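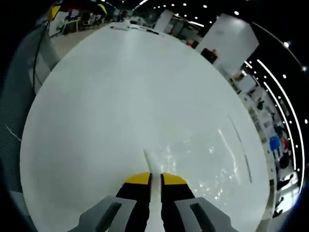
Dá para deixar a mesa redonda pronta para colagem sem desmontar o tampo? Dá, desde que se limpe em duas passadas, a primeira com pano quase seco e a segunda com álcool diluído, e se espere até o brilho voltar por igual antes de pôr papel em cima.

Caderno da oficina, domingo, fim da tarde

Vim arrumar a mesa redonda branca e acabei ficando muito mais do que queria (como sempre!). Anoto tudo enquanto ainda me lembro, porque da última vez que escrevi "limpei a mesa, ficou boa" a Lizeth Grajales me perguntou com o quê, e eu não soube responder.

Primeiro, o tampo em si. Continuo gostando muito dessa mesa. É grande, é redonda, cabe gente em volta sem briga de cotovelo e qualquer fiapo aparece no branco. O problema é o brilho. Com a luz batendo de lado, metade do que parece sujeira é reflexo, todo salpicado, e a gente esfrega feito boba um lugar que já estava limpo. Passei um bom tempo hoje tentando tirar uma mancha que mudava de lugar quando eu mudava de cadeira. Agora faço com a palma da mão: fecho os olhos, passo a mão devagar e onde ela agarra é cola, onde desliza é luz.

Depois as tiras. Estou usando tiras brancas finas e compridas para o teste de margem do projeto Jotcombe, e branco em cima de branco é um castigo. Perdi uma em cima da própria mesa. Estava lá, esticadinha, e eu procurando no chão, na caixa, dentro do caderno... O que ajuda é baixar a cabeça até a altura do tampo e olhar rente, que aí a ponta da tira pega um pouco de luz e se entrega. Outra solução seria trocar por tira colorida, mas o pessoal da Flores pediu branco e branco vai ser. Talvez eu risque um tracinho a lápis numa das pontas -- fica na parte que a gente corta fora depois.

Sobre levantar as tiras do tampo: com a unha amassa, com a espátula grande às vezes rasga. O melhor jeito até agora é deixar um pedacinho da ponta passando da borda da mesa e puxar por ali, rente, sem dobrar. Quem preferir pode pôr um pedaço de papel vegetal por baixo antes de começar, eu sempre esqueço.

Medidas do teste de hoje, para não perder:
Tiras cortadas: 40
Comprimento: 26 cm
Largura: 3 mm no primeiro lote, 2 mm no segundo
O lote de 2 mm enrola sozinho se fica fora da pasta. Guardar deitado, com peso em cima (usei o catálogo velho da Wastham, que finalmente serviu para alguma coisa).

Cola: continuo com a Hitia, a do pote baixo. Rende bem e sai da mesa com pano úmido se a gente não deixa secar. Se secou, nada de raspar com metal! O tampo risca e o risco fica para sempre, e depois a ponta da tira enrosca nele. Para cola seca, pano com água morna por cima, deixa um pouco, vai tomar café, volta e tira com o cartão de plástico. Tive que repetir num pingo mais teimoso. Saiu na segunda vez, mas ficou um halo meio fosco que ainda quero ver com luz da manhã.

A linha escura do lado direito do tampo. Passei muito tempo achando que era sujeira, depois que era risco, e agora trato como emenda até alguém me convencer do contrário. De todo jeito não colo nada atravessando por ali, e na hora da limpeza passo o pano no sentido dela, com pouca água. Lizeth, se você souber de que se trata, escreve aqui do lado, por favor.

As coisinhas escuras que vivem na borda de lá: pessoal, a borda é da mesa também. Eu sei que é só um cantinho e que é prático largar ali, mas com tampo redondo o cantinho de um é a frente do outro. Proponho uma bandeja pequena na estante para tudo o que estiver "só por um minutinho" em cima da mesa. Trago uma de casa, tenho uma sobrando (é feia, já aviso).

Mesma coisa com cabo. Antes de abrir a cola eu gosto de ver se tem algum pendurado por perto que possa encostar na mesa, e se tiver prendo com velcro. Em fevereiro um arrastou por cima de um lote inteiro ainda fresco e até hoje me dói. Temos velcro na gaveta de baixo, junto das réguas.

E as cadeiras: quando for colar, tiro da volta da mesa todas as que não vou usar e trabalho em pé, andando em círculo. Parece frescura mas muda tudo, em vez de esticar o braço até o meio eu dou dois passos para o lado.

Pendências:
Ver o halo com luz da manhã.
Riscar a marquinha a lápis no lote de 2 mm.
Perguntar à Flores se a margem pode ser um pouco mais larga (com 3 mm a vida é outra).
Comprar álcool, o frasco está no fim.
Bandeja.

Parei às seis e meia. O lote de 3 mm ficou na pasta azul, o de 2 mm debaixo do catálogo. Não mexam no catálogo até eu chegar!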